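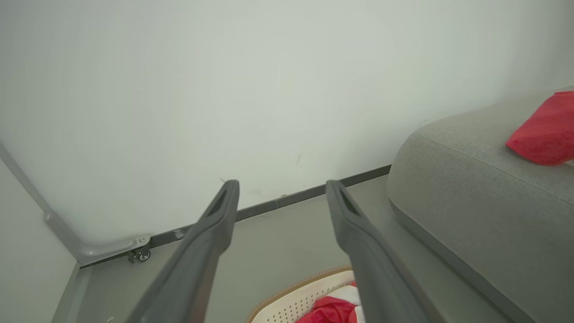

4. Setting Up a Wall Record

A wall record must exist before any painting, drawing or framed print can be placed in the Skanero hanging planner. The record holds the size of the wall, the position of fixed features, the hanging system and the condition of the surface. Surface condition is entered at the start, while the wall is bare, and small marks count. On a plain white wall with no outlets or switches, the Fixed Features list stays blank apart from the baseboard, but a small dark scuff slightly right of center at mid-height still gets its own line under Surface Marks, and so does a fainter one. Marks that are not entered at this stage will be reported as new damage when the display is taken down and the two surveys are compared.

4.1 Before You Begin

You need editor rights for the building, a tape or laser measure, and the room code from your site list. All dimensions are stored in millimeters. If your site list is in inches, convert it first under Settings > Units. The planner does not convert existing records.

Note: Room codes are limited to 10 characters. Longer codes are accepted in the form but shortened in printed hanging sheets.

4.2 Creating the Record

1. Open Planner > Walls > New.
2. Enter the room code and a wall letter. Letters run clockwise from the main door of the room.
3. Enter the width of the wall at floor level.
4. Enter the height from the finished floor to the ceiling or to the underside of the cornice. Do not measure from the top of the baseboard.
5. Enter the baseboard height in its own field. The planner blocks this strip from use.
6. Under Fixed Features, add outlets, switches, vents, thermostats and door frames. Measure each one from the left end of the wall to its nearest edge.
7. Under Surface Marks, add scuffs, filled holes, cracks and patches of uneven paint. A position and a short note are enough.
8. Select Save as Draft.

A draft wall can be viewed by all users but cannot receive objects until it is approved.

4.3 Setting the Centerline

The centerline is the height at which the middle of each picture will sit. The planner uses the house value unless a wall value is entered.

1. Open the wall record and select Layout.
2. Clear the box marked Use House Value.
3. Type the new height and press Enter.
4. Check the preview. The centerline is shown as a dashed line.

Walls to be hung in two or more rows should be set to Stacked. In Stacked mode the centerline is ignored, and the gap between frames is set with Row Gap. The smallest gap allowed is 52 mm. Labels are placed to the right of the lowest picture in each stack.

Note: Changing the centerline after objects have been placed moves every object on that wall that is not locked. Lock finished groups first.

4.4 Adding a Hanging System

1. In the wall record, select Hardware.
2. Choose Rail, Direct Fix or Security Plate.
3. For Rail, choose a rail profile. Garnari rails are listed under their catalog names. Other makes must be added by hand under Custom.
4. Enter the load limit for each hook and for the full rail, as stated by the supplier.
5. Select Test Load. The planner adds up the framed weights of all objects assigned to the wall and shows any hook or rail over its limit in red.

CAUTION: Test Load uses the framed weight in the object record. If only the unframed weight has been entered, the result will be too low. Check glazed works in particular.

CAUTION: The planner does not know what is behind the wall surface. Confirm the wall type with the building manager before drilling for Direct Fix or Security Plate.

4.5 Linking a Light Sensor

Skip this part if the room has no sensor.

1. Place the Tisel sensor on the wall at centerline height, facing the room.
2. In the wall record, select Environment > Link Sensor.
3. Enter the code printed on the sensor.
4. Wait for the status to change to Linked.
5. Enter the upper light limit for the most sensitive object on the wall.

The sensor stores up to 2000 readings between uploads. When the store is full, the oldest readings are overwritten. Rooms closed over the winter should be uploaded before the November shutdown.

4.6 Approving the Wall

1. Select Review. Blank required fields are listed at the top of the page.
2. Correct each entry and select Review again.
3. When the bar shows 100 percent, select Approve.

After approval, width and height are fixed. To change them, copy the wall, edit the copy and retire the original. Objects already placed on the original are not carried over.

Continue to Section 5, Placing Objects and Printing Hanging Sheets.

Last revised Sep 9, 2019

Search manual Enter keyword Go

Filed under: Collections Care > Display & Hanging > Planner Setup

Comments (4)

Step 4 could be clearer for rooms with a sloping floor. We take the height at both ends and enter the smaller one. Is that right?

Reply: Yes. Put the larger figure in the Notes field so the installers have it.

We have the older Garnari rail at the Fragkou building and the profile isn't in the list. Adding it under Custom worked, but the load limit went back to zero after the first save and had to be typed in again.

Please add a way to copy surface marks from one wall to another when a wall is retired. Retyping them took most of a morning.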